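Brimum Restored Handheld Console, Henddale Edition

Item no. 368-14
Condition: Restored, Grade A
Availability: In stock, ships from the Esside warehouse

Overview

The Brimum Restored Handheld Console is intended for players who wish to use original game cartridges on original hardware. Each unit is disassembled, cleaned and tested at the Henddale workshop before it is offered for sale. The outer shell and buttons are new. The main board, speaker and cartridge slot are the original parts, repaired where necessary.

The Henddale Edition replaces the earlier Standard Edition, which has been withdrawn. Customers who own a Standard Edition unit may continue to order parts and service under its original terms.

Screen and Controls

The original screen has been replaced with a backlit panel offering 5 brightness levels. Brightness is changed by pressing the small wheel on the left side of the console. The selected level is kept when the power is switched off. The direction pad and the two main buttons use new rubber contacts supplied by Núñez and fitted by hand. Players of action and adventure titles should expect a firmer press than on a worn original unit.

Power

The console is supplied with a rechargeable battery pack and a charging cable. A full charge provides up to 14 hours of play at the lowest brightness level. Disposable batteries must not be used with this edition, as the battery bay has been changed to accept the supplied pack only. The console should be kept away from heat and moisture at all times. 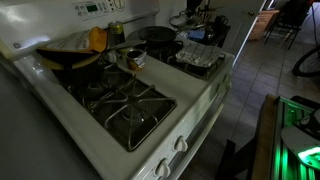
Gas stove with digital display and cookware.

Game Compatibility

All cartridges made for the original console will operate on the Henddale Edition, including those that store saved games. Saved games depend on a small battery inside the cartridge itself. Brimum does not guarantee the condition of a customer's own cartridges, but a replacement service for cartridge batteries is available under item no. 597. Existing saved games are erased during that service and cannot be restored.

Cartridges from other regions are accepted. Unlicensed cartridges have not been tested.

Included in the Box

Restored handheld console
Rechargeable battery pack
Charging cable
Wrist strap
Printed owner's guide

Games are sold separately.

Warranty and Returns

Each console is covered by a one-year limited warranty against faults in parts and workmanship. The warranty does not cover damage caused by drops, liquids or opening of the shell. Unused consoles may be returned in their original packaging. A return number must be obtained from the service desk before the item is shipped, and it must be written on the outside of the parcel.

Orders placed by schools, libraries and clubs are handled by Rehema Mushi, Institutional Sales. Technical questions may be addressed to Horacio Yáñez at the Henddale workshop.

Page last revised 20th October.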